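Search the help pages Type a word Go Clear

Bringing snacks and food from home to Drindmont: questions and answers

Dec 17, 2025 - by Leonora Cabanatuan

Many new tenants write to us about food in parcels and suitcases. I collected the questions which come most often. Please read also the house rules you received with your key.

Can my family send me snacks by post?

Yes. Parcels arrive at the front office on Lamont Street and we keep them for two weeks. Sealed snacks from a shop, like chips, biscuits and candy, make very few problems. Your family must write each item on the customs form in plain English. "Food" alone is not enough, but "potato chips, 4 bags" is good.

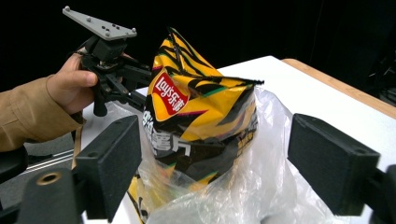

Tiago Moreira: My mother wrote only "gifts" on the form and the parcel was opened and stayed at customs for nine days. Now she writes everything, even the tea, and I get it faster.

What should we not send?

Fresh fruit, meat, plants, seeds and anything homemade without a label. Meat is the most common mistake, because it hides in small things such as instant noodles and filled buns. If you are not sure, ask at the office before your family pays the postage. It costs more than the food, very often.

How should the food be packed?

Put every snack bag inside a second clear bag and close it. If one opens on the road, the crumbs stay there and your sweaters are safe. Chips should go on top, never under jars. Do not press the air out of them, they will break.
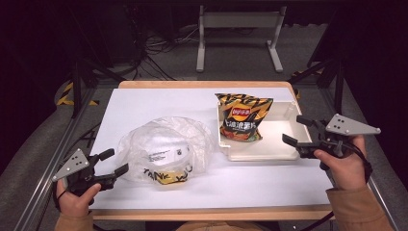
2 min read · 2,551 views

Where can I keep my food?

Each tenant has one shelf in the kitchen cupboard, with the room number on it. Open packages must be closed with a clip or moved to a box with a lid. We had mice in July, and it was a hard month for everybody on the ground floor. The clips are free, ask Kenneth Tosh at the office.

May I keep snacks in my room?

Dry snacks, yes. Nothing which needs a fridge, and no rice cooker.

Can I share or sell what I receive?

Sharing is very welcome. There is a share shelf beside the Waritz Room and what you leave there is for all. Please leave only closed packages, with the date still readable. Selling is not allowed in the building - also not for a small price between friends.

What do I do with the empty bags?

Shake out the crumbs first. In our building, chip bags go in the black bin and clean clear bags go in the soft plastics box near the back door. We take that box to the depot in Trivlow when it is full. 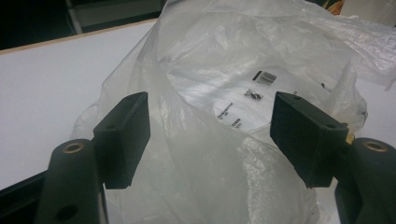
A bag with oil or sauce inside must go in the black bin too, even if it is clear. One dirty bag can spoil the whole box, and then the depot sends it back to us.

My parcel is late. Who can help?

First check the tracking number. If it says "delivered", come to the office with your student card or passport. Saoirse Nic Giolla looks after the parcel book in the mornings.

Last updated: Dec. 17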